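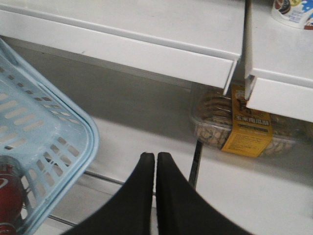

Ruggiero

2020-12-01
By Ruggiero

Print | E-mail

Nullport Shared Workshop — Grotis build group, minutes

Quorate. Start late, heating. Apologies as per the sheet on the door.

1. Last minutes

Agreed, with one correction. Item 4 should say the wrist cable was re-routed, not replaced. Replacement still on order from Futmont.

2. Where the build is

Arm has been on its base since August. Shoulder and elbow fine. Wrist still has play in it, worse when the arm is stretched right out to the back of a shelf. Agreed it is the coupling and not the motor, one dissent, noted. Coupling to come off and be looked at before anybody prints another one.

Wrist camera staying where it is. Discussion on moving it further back to see more past the fingers. Long. Left as is, because moving it means doing the calibration again and all the old runs become useless.

Shop shelves: staying up for now. Bottles, snacks, blue basket all still in use as the practice set. Request that stock is NOT eaten or drunk. Second time this has been minuted.

3. Gripper

Fingers — current pair grip the drinks well enough. Tubs with lids are the trouble, fingers close on the lid edge and the tub twists. Options: go in lower, or open wider and come from the side. Going in lower to be tried first as it costs nothing.

Padding wearing at the tips. Spare strip is in the second drawer, wrong label on the drawer. Label to be changed.

Proposal to make a third finger. Not carried. Might come back in the new year if tubs still no good.

4. Basket

The handover into the basket is slow. Arm stops over the rim, waits, then lets go. The wait was put in when the basket kept getting knocked and never taken out again. To be halved and tried, then halved again if ok.

Basket position to be marked on the floor with tape. It has been wandering between sessions and then the runs dont compare. Tape from the general stores, sign for it.

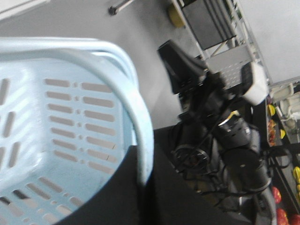
Who can restart the arm after an emergency stop?

Anyone who has done the induction and is signed on that session's sheet. Clear the cause first, say out loud that you are restarting, then use the key. If the cause isn't known it stays off until the next meeting.

5. Recording

452 runs saved on the workshop machine. 13 of those to be thrown out, clock was wrong on the camera and the picture doesn't line up with the joint readings. Folder renamed so they can't get mixed back in. Delete once the backup is checked.

Backup: disk is nearly full. Bigger one agreed in principle, see item 6.

Naming of runs. Please use the shelf then the item then a number. Not your initials, not "test", not "test new". Somebody has to go through them afterwards.

Sessions capped at 30 minutes per person when others are waiting. Was meant to be the rule already.

6. Money

500 pounds left in the build pot. Disk and coupling come out of that. Futmont invoice for the cable not recieved yet, to be chased. No decision on a second arm, not enough in the pot to make it worth talking about.

7. Shelf layout

Two views. One, keep the stock packed close as in a real shop, so the arm learns to get at things with neighbours either side. Two, spread it out until the wrist is sorted, otherwise we can't tell a bad wrist from a bad plan. Second view has sense in it but resetting the shelves takes ages. Agreed to keep the drinks close together for now and put a gap round whatever is being picked that session.
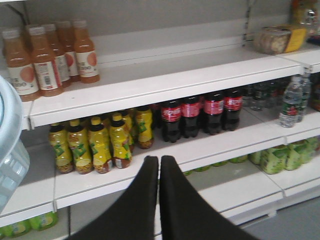
Gap to be the width of the open gripper plus a bit. Write it on the run sheet when the gap is used, otherwise leave the box blank. Back row items not to be attempted until the coupling is done, arm has to reach too far.

Drinks go back label forward. Matters more for the camera than it looks.

8. Cables

Loops at the base catching when the arm turns right round. Clips tried, came off. Sleeve to be tried next. Until then no full turns, soft limit set in the settings file, please do not comment it out.

9. AOB

Floor needs sweeping before sessions, grit is getting in.

Induction sheet is out of date, still has the old stop button on it. New draft for next time.

Parking: not our business, passed to main workshop meeting.

Actions: coupling off, tape down, wait halved, cable invoice chased, drawer label, induction draft, sleeve. List with initials is on the board by the sink.

Next meeting same place, date to go on the board.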